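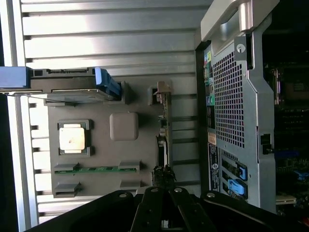 Workshop Tips: Computers and Small Electronics

Getting the most out of a rented bench arm

My sister-in-law Homa Dehghan talked me into this one. She refurbishes office computers out of her garage and had been renting a Wodix bench arm by the month, and after I had listened to her go on about it through an entire Sunday-length lunch I signed up for a 2 month rental myself, beginning in February. Plenty of you have written in to ask whether it's worth having for memory swaps and the like, so I've put down what I learned, along with a few habits that will help you even if you do all your computer work by hand.

The rental comes with the arm, a two-finger gripper, a clamp for the edge of your bench and a practice board. Please use the practice board! I skipped ahead on my first evening and was sorry. It's a plain gray plastic stand-in for a motherboard, with a processor socket and memory slots, and you can set it right inside an open workstation case, which I like much better than having it flat on the table. You get used to working next to metal walls and a big carrying handle, and so does whoever is steering the arm.

Lay the case on its side if you can, and put a folded bath towel under it. The arm pushes straighter than I do, but it will happily push the whole computer across a slick bench.

Open both clips before you bring a memory stick anywhere near the slot. Then lower it in, stop, look at both ends, and press. The Wodix lets you set how hard it presses, from 1 up to 8, and I never needed to go past the lower half. If a stick won't go in, lift it out and check that the notch lines up. Turning up the pressure is how slots get cracked (ask Homa).

Tie back every loose wire you can reach. A twist tie from a bread bag works fine, and so does a bit of painter's tape folded over on itself so you can grab the end later. Wires near the fingers are the thing that stopped my work most often, and I got into the way of doing a wire check each time I poured a fresh cup of tea.

Wipe the finger pads with a dry, lint-free cloth at the start of each session. Leave the glass cleaner in the kitchen.

Keep a muffin tin on the bench for screws, one cup for each step, in order. I've been doing this with sewing machines for years and it carries over beautifully.

Watch out for shiny side panels. Bright light bouncing off bare metal made it hard for me to judge how close the fingers were on the little screen, and moving my lamp over to the other side of the bench cured most of it. A sheet of baking parchment over the bulb guard will do too, provided it's an LED that stays cool.

Now, is it worth the money? If you fix one computer a year, no, keep your fingers and your flashlight. If you have a stack of them, or sore hands like mine, I'd say it's a real kindness. Setup took me 2 long evenings, and the booklet is thin, but Su-bin Yook on the Wodix help line stayed on the phone until the clamp was sitting right and was lovely about it.

Coming up next on this page: getting candle wax out of a workbench drawer.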